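Flidano Formensatz für Schiebeversuche: Test nach Hausregel

Bewertung: 3 von 5 Punkten

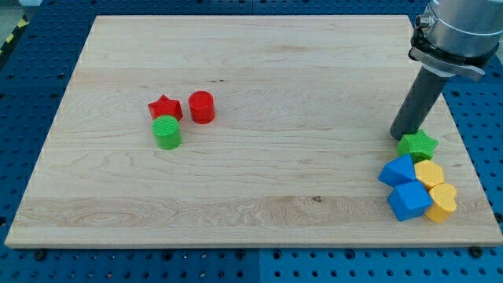

Marlene Leite merkte nach dem ersten Durchlesen an, ein Formensatz sei noch kein Prüfverfahren, und wer Ergebnisse zwischen zwei Zellen vergleichen wolle, müsse zuerst die Startlage festschreiben. Der Einwand ist berechtigt. Die Bewertung bezieht sich daher auf den Satz samt der mitgelieferten Verfahrensanleitung, Ausgabe April.

Lieferumfang: Kunststoffkörper in Rot, Grün, Blau und Gelb, darunter Zylinder, Sterne, ein Sechseck, ein Fünfeck und ein Herz. Dazu ein Heft mit Protokollvordrucken. Arbeitsfläche und Werkzeug stellt der Anwender. Bei uns in der Zelle Trusow liegt ein Ahornbrett auf einer blauen Lochplatte, geschoben wird mit einem dunkelgrauen, stabförmigen Werkzeug am Handgelenk des Arms.

Untergrund

Die Anleitung verlangt eine »ebene, gleichmäßige Fläche« und nennt weder Ebenheitstoleranz noch Reibwert. Das ist zu wenig. Verleimtes Massivholz hat Fugen und wechselnden Faserverlauf, und beides kann die Schieberichtung beeinflussen. Wir protokollieren deshalb Holzart, Faserrichtung und Reinigungszustand. Das Brett wird nach 500 Versuchen gewendet oder neu abgezogen. Eine Angabe dieser Art gehört in die Anleitung.

Werkzeugabstand

Gefordert wird ein fester Abstand der Werkzeugspitze zur Fläche, geprüft mit der Fühlerlehre an vier Eckpunkten. Die Regel ist brauchbar. Bei schräg gehaltenem Werkzeug muss allerdings der tiefste Punkt der Rundung als Bezug dienen, nicht der Werkzeugmittelpunkt aus der Steuerung. Das Heft lässt diesen Fall offen. Unser Eintrag im Protokoll lautet: Anstellwinkel, Bezugspunkt, Abstand, Prüfer.

Körper

Die fein strukturierten Deckflächen spiegeln wenig, was der Bilderkennung entgegenkommt. Der rote Zylinder glänzt etwas stärker und wurde bei steiler Beleuchtung häufiger verfehlt. Maßhaltigkeit nach über 600 Versuchen unverändert im Rahmen unserer Messmittel. Stern und Herz verhaken sich an Innenecken mit Nachbarteilen. Für Versuche mit dichten Gruppen ist das erwünscht, für reine Positionsversuche sollte man die Zylinder nehmen.

Startlage und Abbruch

Kapitel 7 definiert eine »Gruppe« als Körper, die einander berühren oder fast berühren. »Fast« ist keine Maßangabe. Zwei Bediener haben dieselbe Anordnung unterschiedlich eingestuft. Klar geregelt ist dagegen der Abbruch: Kippt ein Körper, endet der Versuch, das Ergebnis wird als ungültig geführt und nicht wiederholt, bis die Ursache notiert ist. Das haben wir unverändert übernommen.

Sicherheit

Das Heft verweist auf die Risikobeurteilung des Betreibers und belässt es dabei. Formal korrekt. Ein Hinweis, dass Körper nur bei stillgesetztem Arm von Hand umgesetzt werden dürfen, hätte eine Zeile gekostet.

Vergleich

Der Satz von Zindix ist günstiger, kommt aber ohne Vordrucke. Evangelista liefert eine Grundplatte mit, dafür weniger Formen.

Dalva Pacheco führt unsere ergänzte Protokollvorlage. Änderungswünsche bitte mit Versuchsnummer und Ausgabestand des Hefts einreichen.

Stand: 22. Oktober 2019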